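Nosipho Adams and the Well-Kept Mess

I had been told to expect a tidy desk. Nosipho Adams writes the household column for the Brellby newsletter, after all, and her readers send in their junk drawers and spare closets for her to sort out. So when she opened the door to her workroom and waved me toward the one good chair, I was delighted to find that her own desk looks a lot like mine.

"Oh, it's busy," she said, laughing, before I had my notebook open. "I like a busy desk! What I can't stand is a desk where the busy things have been there since last August."

She has been writing about desks, shelves and kitchen counters for 19 years, first for a neighborhood paper and then for Brellby, where she took over the column from Cleiton Bastos. Her mailbag is enormous. The letter on top of the stack the day I visited was number 2707 (she numbers every one by hand, in pencil, in the top corner), and it came from a reader who wanted to know whether a person could be organized and still keep toys next to the computer.

"Yes! Of course yes," Nosipho said. "I wrote back the same afternoon. Somebody had told this poor man that a grown-up's desk has a lamp and a pen on it. I told him to put the toys back."

Her method, if she would let me call it one, begins with drinks. She thinks most desk trouble does too. A glass goes down wherever there is a gap, the gap closes up, and the next glass lands on the mail. Her answer is to give the drink a home before anything else gets one, and to put it right in the middle where you can't forget it.

"People always want to push the drink to the back corner," she said. "Then they reach over everything to get to it, and that's how you end up with tea in the keyboard. Put it in front of you. Give it a coaster with some color. A red one, a green one, I don't care, just something your hand will aim for."

Under the coaster she likes a tray, and she is very fond of trays. She lifted a stack of them down from the shelf to show me: metal ones, a couple of lacquered ones, and a plastic one she has had since college. The plastic kind with slots is her favorite for a desk, because crumbs and drips fall through and the bottom of your cup stays out of them.

"And get a loud one," she added. "You have wood, you have white walls, you have gray machines. Let the tray be pink or purple or whatever makes you happy. You'll look after it better."

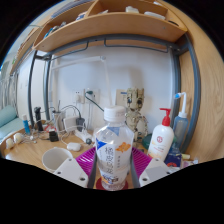

A spot for the drink: bottle, red coaster and magenta-purple tray, with a Groot-style figure standing behind.

The label in the photo reads 橘皮乌龙, orange peel oolong, and that set us off on bottles for a good ten minutes. Nosipho keeps a nice one when she gets it. She rinses it, fills it from the tap and uses it until the cap wears out. A screw cap is worth a lot on a crowded desk, she says, and a label you enjoy looking at is worth nearly as much.

"Look at that little orange peel on it!" she said, tapping the print. "I'd keep that bottle just for the peel."

We moved on to what she calls the wet things – the pump bottles, the squeeze bottles, anything that might leak. Her rule is that they should stand together on one side, and never between you and whatever you're working on. She doesn't send them off to the bathroom, though. She tried that once, on the advice of a friend, and spent a whole winter with dry hands.

"Keabetswe is a wonderful person and she's wrong about lotion," Nosipho said. That would be Keabetswe Botha, who edits the column and who has lost this argument in print 2 times. "If you use it at the desk, it lives at the desk. Same with your earbuds. Same with your cup. I only ask one thing, when did you last pick it up?"

Small boxes and packaging are where she turns strict. A box that still holds something can stay. Wrappers, inserts and the cardboard sleeve from a thing you already opened have to go at the end of the day, and she walks around with a paper bag to collect them. She showed me the bag. It came from Papadakis, the bakery on her corner, and it smelled wonderfully of sesame.

I asked about the reader with the toys again, because I have a shelf of them myself and wanted a ruling. She thought about it for a while.

"Stand them up at the back," she said. "They want height behind them, a wall or a window, so you see them when you look up from your work. A figure with nice long arms and legs, you can change the pose now and then. I know a man, Dumisani, who changes his every time he finishes a project. I think that's lovely."

And dusting? She made a face. A soft paintbrush, the two-inch kind, kept in the pencil cup. She does the joints first and then the head.

Before I left she made me tea and put it down on a yellow coaster, square in front of me, on top of my notes. I moved the notes. She is working through the rest of the August letters now, and the next column will be on cables, a subject she says she has been avoiding.

Interview by Jhair Ríos, 14/05/2022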